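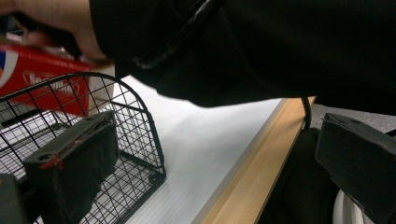
Please try it with the boxes standing up before you write off the black wire basket, said the note I found tucked into this notebook when I came in, and would you also stop putting the tall things at the arched end, where you can't get a hand over the rim without scraping your knuckles.

Monday, afternoon

Fair enough on both points, whoever you are (I have my suspicions, and the green pen narrows it down). I was all set to write that the wire basket was a nuisance and that we should go back to the plain bins for the Iston shelves, and instead I've spent most of the afternoon with it on the white table, taking things out and putting them back in different ways, and I've come around a good deal. So what follows is partly an apology to the basket.

For anyone who was out last week, we're still working out how the baskets for the Iston pantry should be packed, so that a person can take one down, find what they want, and put it back without the whole arrangement sliding into a heap. The shelf is the Ivora one and it won't be changed, so everything has to suit it. The plain bins do fit. I just don't love them. You can't see into them from the side, and every time I look for the tea I end up lifting half the contents onto the table.

The grid is the nice part of the wire one. You can look straight through the arched end and see that there's a red box on the other side of it, and even if the wires chop up the lettering, the color tells you plenty. I hadn't given that enough credit. I'd been fussing about labels, and wanted a card tied to the front of every basket with the contents written out, and I think now that with the cartons facing outward we may only need cards for the white and brown packets that all look alike.

What I did first

Lightest things at the back, heaviest at the front, boxes lying flat and stacked. I've always packed that way at home and I suppose I never questioned it. It looks tidy for as long as you leave it alone. Then you want the bottom box, and you pinch it by the corner and pull, and the ones above come along for the ride. The soft packets slump into the gap right away and there's no getting the box back underneath them without starting over. I repacked it three times in a row just from reaching for the crackers, and I wasn't being especially clumsy about it.

Weight with everything in: 1,112 grams on the kitchen scale, which is comfortable to carry in one hand by the side, though I wouldn't want to swing it around.

What the note told me to do

Boxes on edge, like books, broad faces outward. Much better! I'm sorry to say it was better immediately. Each one comes straight up by its top edge and leaves its own slot behind, and the slot mostly stays open long enough to put the box back. Where it doesn't stay open, the culprit is always the same, one of the soft bags leaning over from next door. Putting a stiff carton on each side of the bags cured most of that. I also tried a folded piece of cardboard as a divider and it worked nicely until it got damp from the jar I'd just rinsed, so that was my own fault, and I'd like to try again with something wipeable.

About the arched end. You're right that it's the wrong place for tall things. The curve comes up highest in the middle and then drops away, and my instinct had been to fill the tall part with tall things, the way you'd hang a big picture on a big wall. In use you want the opposite. The rim is already in your way there, so whatever sits behind it should be something you rarely take out. I've put the spare napkins and the birthday candles at that end and I haven't wanted either of them all afternoon, so I'd call that a success. The everyday things are now in the middle, where you can come in from above with your whole hand.

Sleeves

A small thing, but please write it on the sheet for the people who'll be trying this out. Long sleeves and wire don't get along. If you reach across the basket and not from the side, the fabric drags over the rim, and a loose cuff can find the end of a wire with no trouble at all. I pushed mine up in the end. It did make me think the basket should sit with its long side toward the person on the shelf, so there's no reaching over the arch in the first place. With the Ivora shelf we have the room to turn it, provided the cereal goes up one level, and I think the cereal would be happier there anyway.

The feet

The little round feet keep it up off the surface, which I like for wiping underneath. I had worried they might mark the white tabletop and went over the spots afterward with my thumb and a damp cloth and found nothing. I have not tried it on the raw wood edging and I don't plan to. If someone does want to slide it, slide it on a tea towel, please, and remember that the strip along the edge of the table is a lighter, softer wood than it looks and we've already sanded it once.

Things that don't belong in wire at all

Loose tea bags. Stock cubes. The Cotetti sachets, which are precisely the right size to stand up in the grid, look wonderful for a moment, and then post themselves through the side. I fished one off the floor and another out from under the radiator. They can go in the small lidded tin, and the tin can go in the basket. Same with the loose rubber bands, which I'd very much like to know how we came to own so many of.

Packets under 185 grams with no stiffness to them do fall over whatever I try, unless they're wedged, and wedging them brings back the trouble of pulling up the neighbors. For now those are staying in the plain bin, and I'm at peace with having both kinds on the shelf. A mixed shelf looks a bit less smart. I moved the bin to the far left, next to the jars, and from the doorway you hardly notice it.

Left for tomorrow

Try the same packing with the basket on the second shelf from the top, where a shorter person will be looking at it from underneath. I suspect the box faces matter even more there, and that nobody will ever see the napkins.

Cut a divider out of the offcuts from the Du drawer liners. There's a flat piece behind the door that should be about the right height, and it wipes clean.

Ask whether we can have 6 more of the lidded tins. If the answer is no, the jam jars will do, but they're heavy and they clink against the wire, and I'd have to weigh the whole basket again.

Rewrite the packing sheet. I'd like it to be short this time, one side of paper, and I'd be grateful if green pen would read it over before it goes up, preferably while standing at the shelf with something in each hand, which is how everybody else will be reading it.

I've left the basket packed on the table with the boxes on edge. Help yourself to the crackers, but put the carton back in its slot and tell me in here whether it went in the first time.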